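Lollard notebook, handling rules
9/16/22

Carried over from last entry: Vilém Koubek has finished his read of the draft handling rules and sent back comments on sections 2, 4 and 5. Section 3 (storage and naming) he left alone. I've merged his wording for section 2 except where he wants "must" for the glove rule. Left that one as "should" until we talk.

Went over the session count while I was at it. The Lollard set stands at 3,534 episodes, and 683 of those predate any written rule on how an episode starts and stops. I'm not going to relabel the old ones by hand. Proposal is a flag in the index, "pre-rule", and whoever trains on the set can decide whether to keep them. Ľubomír is fine with that as long as the flag is in the index file and doesn't get baked into the folder names. Agreed.

Start and stop, as it now reads: recording begins with the fingers open and clear of the objects. Recording ends with the fingers open and clear again. If you bump the tray on the way out, the episode still counts, but write it in the log. If you drop an item outside the tray, finish the motion, stop, and mark it as a drop. Don't pick it up and carry on in the same episode.

Sorting, hair accessories in tray, on the bed.

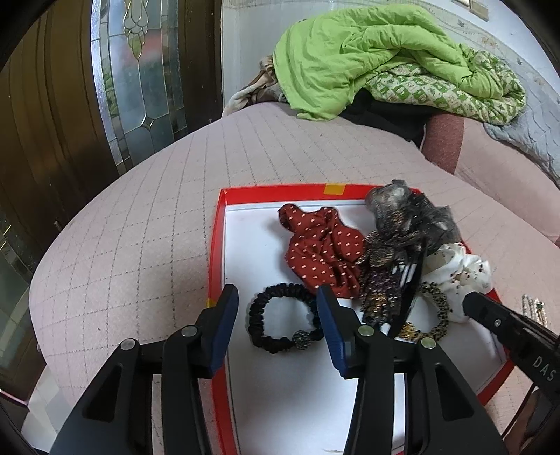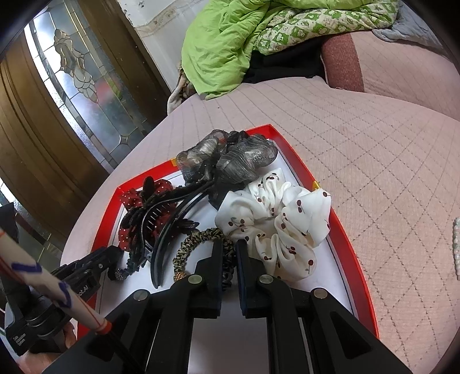 Section 4 is the part I've been putting off, object sets and what counts as a soft item. The Bundum people keep one list for everything and pick from it at random, and I can see the appeal, but a grasp on cloth and a grasp on a hard clip fail in different ways and we want to be able to tell them apart later. So the draft has two classes, soft and rigid, and a third called mixed for anything with a bit of both. A scrunchie is soft. The long black clip lying over the pile is rigid. The elastic tie with the sparkly bead on it goes under mixed, and so does the red polka dot bow, with the fabric on top and a toothed claw clip behind. Vilém wanted to class by whatever part the fingers touch, which is more correct, but you'd have to label it per grasp and we don't have the hours.

Rule for piles: no more than 25 objects in the set for one session, and the list gets written down before the first episode. Items can overlap. Items can hang over the rim. Anything sitting outside the tray at the start is either on the list as a target or gets moved out of reach. That last line is new and came out of arguing over the logs with Ľubomír, where neither of us could say if a stray item was part of the task.

Work surface. Soft surfaces are allowed, but the log has to say so, under "surface". Put "bed", "couch", "carpet", whatever it is in plain words. Don't write "other". Found 55 entries with "other" last night and had to open every one of them.

Finger pads. Check before each session, wipe with a damp cloth, dry, check again. Replace if an edge is lifting. The Athanasiadis guideline says to replace on a fixed interval whatever the state of the pad. I'd go with inspection for now and revisit in October when we have some wear notes to look at.

Still open:
Glove rule, must or should.
Who signs off a session log when the operator worked alone.
Whether Zostus needs the object list in their format or will take ours. Emailed, no answer yet.
Section 5 still has two different definitions of a failed grasp. Use the one in 5.2 until it's fixed.

Ľubomír to do the index flag. I'll clean up section 4 and send it round again.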